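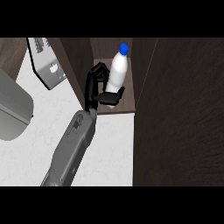 A reader commented under my last post that I had the Nevside Sandstone too old, and that the shale break I used as its base belongs to the unit below. I've spent a good part of February going back through the logs, and I now think the reader is mostly right. I'll leave the old post up with a note on it.

For anyone starting here, the Mastwood sub-basin is a half graben. The main fault runs down the western side and the layers thicken toward it. The fill is early rift sand and conglomerate at the bottom, then a thick dark shale, then the Nevside, then more shale and some chalk. What I got wrong is the contact between the dark shale and the Nevside.

In the Skullska well the gamma ray log drops sharply at 2353 meters. I called that the base of the sand and called the surface an unconformity. The trouble is that there is a second, smaller drop lower down, and between the two there are thin sands with shale partings. I had lumped those in with the dark shale. The comment said to look at the cuttings descriptions, and the cuttings from that interval have glauconite in them. The dark shale doesn't have any. The Nevside does, all the way up.

So the thin sands go with the Nevside, and the base moves down. The big gamma drop is still a real surface, but it is inside the unit. My guess is that it marks the point where the shoreline moved out far enough for clean sand to reach the well. It doesn't need any erosion.

The age is a separate question. The reader said the sand was deposited after most of the movement on the fault had stopped. I had it as syn-rift. My reason was that the Nevside is thicker in the west, near the fault, than it is in the east. That is true, but the thickness change is gentle, and you can get a gentle change from compaction of the shale underneath. There was more shale in the west to begin with, so it squeezed down more and left more room on top. The old seismic line doesn't show any fanning of the reflectors at that level. They fan below it, in the dark shale, and stop.

I'm less sure about the far western end. The line is poor there and the well is 850 meters short of where I'd want one. There could be a wedge of coarse material against the fault that is the same age as the lower Nevside. If there is, the fault was still moving a little.

The Aerts well doesn't help as much as I hoped. It sits on the eastern high, and the Nevside there is thin and cemented. The well reached a total depth of 3981 meters, nearly all of the lower part in basement, and the only core was cut well below the interval I care about. The samples through the contact were logged as sandstone, gray, hard, and that's all there is.

Moving the base changes one practical thing. The source rock in this basin is the dark shale, and in my earlier post I had the top of the mature part in the Skullska well at 2929 meters. That number came from the vitrinite readings and it doesn't change. What changes is the amount of shale above it, which is now less, and the sand is a bit closer to the oil. I don't think it matters much for migration, as the thin sands are tight and probably don't connect to each other.

I have redrawn the cross section with the new base and dropped the wavy line. I still need to fix the color key, where the conglomerate and the chalk came out nearly the same. Next I want to go through the sonic logs and see whether the compaction idea holds up with real porosity values. If the shale in the west isn't any more compacted than the shale in the east, I'll have to go back to the fault.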